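I met Zyanya Hinojosa at seven in the morning, which was her idea, in a diner two doors down from the Mamport police annex. She'd already been up for two hours. I had not, and it showed, and she pushed the coffee pot at me before I'd even gotten my coat off.

Hinojosa runs the digital evidence unit for the county. If you've never given a thought to what that is, you're where I was in October, when I started calling around about why so many fraud cases here seem to sit and sit. Everybody I called gave me her name.

"They give you my name so they don't have to call you back," she said. She was pretty cheerful about it.

The unit handles phones, laptops, tablets, doorbell cameras, car systems, the odd smart thermostat. A detective brings one in with a warrant, and her people copy what's on it in a way that will stand up in court. It sounds quick when I put it like that. It isn't. When she took the job there were 400 devices waiting in the evidence room, some of them for so long that the detectives who brought them in had retired.

"I had a phone on my shelf from a guy who'd already been convicted, served his time and gone home," she told me. "He called up asking for it. I had to say, sir, we haven't looked at it yet."

I asked how that happens. She blew on her coffee for a while.

"Everything's got a phone in it now. Twenty years ago you'd get a computer in a big fraud case or something with kids, and that was it. Now it's a fender bender and there are three phones. A bar fight, six phones, because everybody was filming. And we were four people, and then one left, so we were three."

The fraud cases got the worst of it. A violent crime jumps the line, and so does anything with a child in it, and Hinojosa wouldn't change that. But it meant that a retiree who'd lost her savings to a man pretending to be her bank could wait a year before anyone opened the laptop. By then the money has moved through so many accounts that finding it is mostly for the record.

That's where Rutilio Xolalpa comes in. He's a detective on the fraud desk, and he joined us around the time my eggs did. He is a big, quiet man who ordered toast and then didn't eat it.

"I used to tell people eight weeks," he said. "Then I quit telling people anything. You feel like a liar."

He told me about one caller (he wouldn't give me a name, and I didn't push) who phoned him every month for most of a year. She was always polite. She'd ask about his mother's hip, then she'd ask about her case, then she'd thank him. "I'd rather she yelled," he said.

What's changed is partly people and partly software. The county paid for two more examiners, and the unit began using a triage program called Flutberg. Before it came in, every device got the full treatment, top to bottom, whether it mattered or not. With Flutberg an examiner takes a first pass and sorts devices into ones that probably hold something and ones that probably don't. The full copy still gets made if the case calls for it. It just doesn't have to come first.
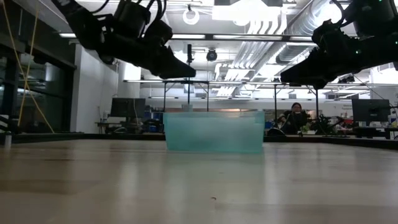

So who decides which device gets looked at first?

"A person, every time," Hinojosa said. "The software gives me a score and an examiner reads it along with the warrant. If the detective knows something the score doesn't, the detective wins."

I wondered if detectives ever abused that. Xolalpa laughed for the first time all morning.

"Oh, we all think ours is the important one," he said. "She's got a form now. You have to write down why. You'd be amazed how many people don't want it that badly once there's a form."

There was another product before this one, Ikov, and neither of them had much nice to say about it. It was bought before Hinojosa's time, it did fine on older phones, and it choked on just about anything newer. She has a drawer with the manuals in it. The contract ran another year after they'd stopped opening the program, and she'd like that mentioned, so I'm mentioning it.

I did want to ask about the other side of all this, because plenty of my neighbors would. A tool that makes it easier for police to get through a phone is also a tool that makes it easier for police to get through a phone, period. I put it to her more or less like that.

She didn't bristle. "You should worry about it. I'd worry about it. I've got my whole life on mine, same as you." The warrant has to say what they're looking for and the dates, she said, and the examiner sets those limits before the first pass starts. If the warrant says March through June, nobody is supposed to be reading February. Every search is logged, and defense attorneys can ask for the log.

Do they ask? "The good ones do."

She has turned detectives away over it, too. Xolalpa looked at his toast. "Twice," he said. "She was right once." Hinojosa says she was right both times, and they went back and forth on that for long enough that the waitress topped us all up again.

The backlog is down to 130 now. Hinojosa keeps the number on a whiteboard by the door and changes it herself at the end of each shift. It goes up some days. A single raid on a call center over in Bednárik brought in some 600 SIM cards last winter, all in freezer bags, and she still sounds tired when she talks about it. Those get tallied separately, thank goodness.

What she wants next is pretty dull, by her own account. More shelving. A second fume hood, for phones that come in with things on them you don't want to breathe. And training money, since every phone update breaks something and her examiners mostly learn about it from message boards on their own time.

Xolalpa wants his cases back in under eight weeks, so he can start telling people eight weeks again. They're at eleven.

As for the polite caller, her laptop got its turn in the spring. There was enough on it to tie the man to two other victims - one of them three streets over from her - and charges have been filed. Most of her money is gone. She still calls, Xolalpa said, though these days it's mainly about the hip.

He finally ate the toast, cold, standing up, with his keys in his other hand. Hinojosa paid for her own breakfast and wouldn't let me get it, county rules, and then she went back across the parking lot to work.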